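Brirnirus begins side-by-side trial of hand-held grippers

September 16, 2025

Brirnirus has begun a comparative trial of two finger pad designs for its hand-held gripper, the company announced in a notice to project partners. The work is being carried out with Vrettos, which supplies the wrist-view cameras.

The trial uses everyday household tasks, among them handling caps and a cloth bag at a coat rack. Each task is repeated with both pad designs, and recordings are made from the gripper and from head height. The two views are then aligned using printed marker cubes. The programme calls for 555 recordings across 19 tasks, of which 117 had been accepted when the notice was issued.

Soft goods were given priority at the request of Ovitach, the partner responsible for the arm controller. Fabric changes shape when it is lifted — a difficulty the earlier test set, completed in February, did not address. Eight operators have been trained for the present round.

Results will be published by pad design and by camera view. Partners may request the calibration files in advance. 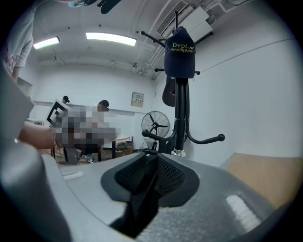 Coat rack task, gripper and head views
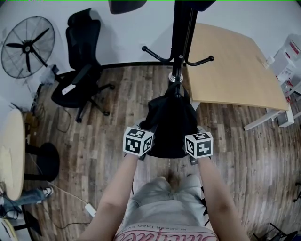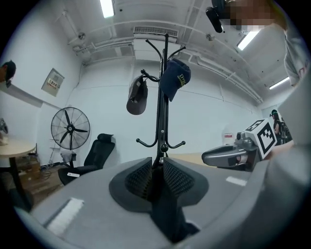 Themis Koutsoukos welcomed the comparison but asked that the partners also report failed grasps, noting that a pad which performs well on a brimmed cap may slip on thin cloth, and that an average across all tasks would hide the difference. The same request was made after the February round, Koutsoukos added, and remains unanswered.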